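Let the Kids Paint the Playground

Every spring the same argument comes around at schools like ours: there's a bit of money, the blacktop looks tired, and somebody wants a climbing frame. I love climbing frames. But I want to make the case for paint, and for letting the kids decide where it goes!

At Czarnecka Elementary we had $2,000 from the fall fair. A small climber, delivered and bolted down, would have eaten all of it and then some. Halina Wieczorek, who teaches second grade, handed out chalk one afternoon instead and told her class to draw the recess they wanted. They drew a river. It ran from the drinking fountain clear to the back fence, with stepping stones and an island where you had to hop on one foot.
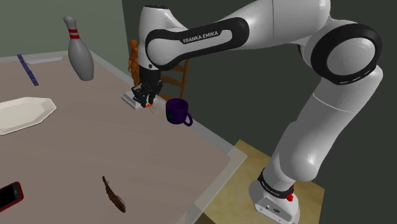 We painted that river in June, nearly line for line, and the paint and rollers came to $825. I still can't get over how much play came out of it. The little ones leap from stone to stone. The fifth graders made up a tag game called Ukar that I've had explained to me four times and still don't follow (you can only be caught if you're "wet," and the island changes sides). No adult would have designed that. We would have put down a hopscotch and a snake with numbers in it.

I have nothing against hopscotch. Still, a hopscotch tells you what to do, and a wobbly blue river mostly leaves you to it, and kids are so good at filling in the rest.

Ifor Gape, a parent I like very much, thinks we wasted a chance. His point is that paint fades and steel lasts. Fair enough! The school over in Flisow repainted after three years and paid $703 for it. But by then there was a whole new crowd of kids, and they wanted planets, so planets they got. A climber is the same climber for fifteen years, and only so many children fit on it at once.
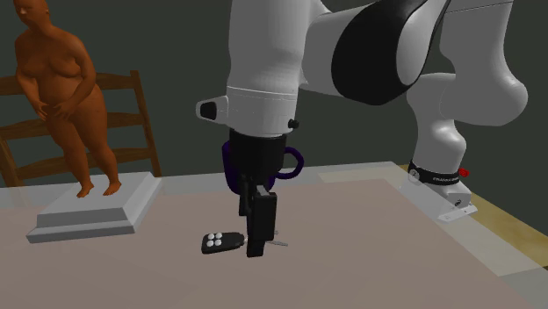
White robotic arm with its black gripper pointed down at a tabletop.

So if your school is about to spend its fair money, please try the chalk first. Give it a week. Leave the drawings down until the rain takes them, and watch which ones get used at recess, and by whom. Ours had kids on them who used to spend the whole break by the wall, and I'd have paid double for that.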